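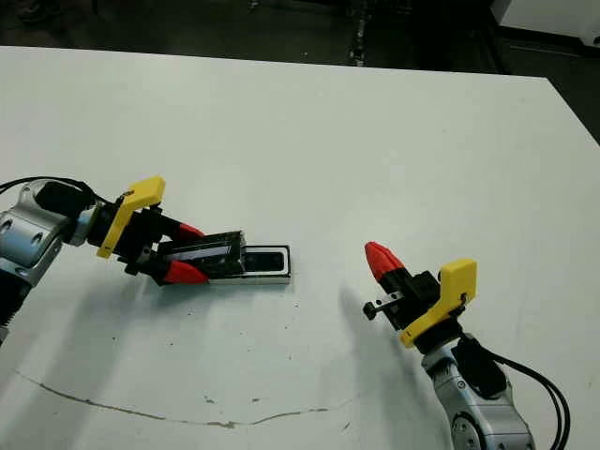

How a Two-Armed Robot Picks Things Up
By Hadiza Lawal
2025-07-17

Print | E-mail

A robot arm is a chain of stiff parts connected by joints. Your own arm is built the same way. The upper arm is one stiff part, the forearm is another, and the elbow is the joint between them. In a robot, each joint has a motor inside or next to it. When the motor turns, everything farther along the chain moves with it.

Aoun is a robot with two arms, built at the Muswood shared workshop in Ullora. A shared workshop is a building where people pay a small fee to use tools they do not own. This page explains how the main parts of Aoun work.

Joints and motors

A motor by itself only knows how to spin. To be useful in an arm, it has to stop at the right place. For this, each joint has a sensor called an encoder, which measures how far the joint has turned. The computer reads the encoder, compares the number with the number it wants, and tells the motor to keep going, slow down, or turn back. Aoun's computer makes this comparison 1,000 times every second.

This kind of repeated checking is called a feedback loop. You use one when you fill a glass of water. Your eyes measure the level, your brain compares it with "full," and your hand tips the pitcher less and less.

Cables

Motors need electricity, and sensors need wires to send their numbers back. The cables have to bend whenever the arm bends. If a cable is too short, it pulls tight and can come out of its plug. If it is too long, it can catch on things. Builders leave a loop of extra cable near a joint, then move the joint slowly through its whole range by hand, with the power off, and watch the loop. On Aoun this job was done 11 times before the cables were left alone.

Grippers

The part at the end of the arm that does the holding is called a gripper. Aoun's grippers have two fingers each. They close toward each other, like a thumb and one finger. A gripper with only two fingers cannot do everything a hand can do, but it has fewer parts to break and is easier to program.

Smooth fingertips are a problem. Two smooth, hard surfaces slide against each other easily. The force that resists sliding is called friction. A covering with some grip to it adds friction, and then the motor does not have to squeeze as hard. Squeezing hard is a poor solution, especially with glass.

A bright covering is also easier for a camera to find. The computer sees a picture as a grid of colored dots. A patch of red or orange dots stands out well on a white table, and a patch of pale gray dots does not.

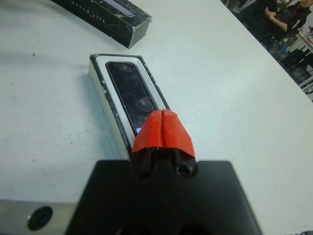 Covered fingertips at the near end of a white-framed device with a dark screen.

Why flat things are hard

Put a playing card on a table and try to pick it up with two fingers. You probably slid it to the edge, or got a fingernail under it. A robot has no fingernails. For a flat object it has these choices:

- Grip the two long sides, if the object is thick enough to have sides.
- Push down on one end and hope the other end lifts.
- Slide the object to the edge of the table.
- Hold the object still with one arm and work on it with the other.

The last choice is the reason for building two arms. It costs more. Aoun has 87 moving parts, and every one of them can wear out. The two arms must also be kept from hitting each other. The control program, which the builders named Sisalus, stores the position of both arms and refuses any move that would bring them too close.

Teaching a move

There are two common ways to tell a robot what to do. In the first, a person writes out each position as numbers. In the second, a person guides the arms through the job and the computer records the joint angles along the way. One recording is rarely enough. The object may be a little to the left the next time, or turned at an angle. The builders of Aoun have saved 1,883 recordings so far and plan to add more in September.

Try it at home

You need two pencils, some tape, and an eraser.

1. Hold one pencil in each hand and lift the eraser between the two points.
2. Wrap tape around each point and try again.
3. Fold the tape so the sticky side faces out and try a third time.
4. Repeat with a flat object, such as a coin.

Write down which tries slipped. Keep the pencils at the same angle each time, or the results cannot be compared.

Words to know

Encoder: a sensor that measures turning.
Friction: the force that resists sliding.
Gripper: the part of a robot arm that holds things.
Joint: the place where two stiff parts meet and can move.

Print | E-mail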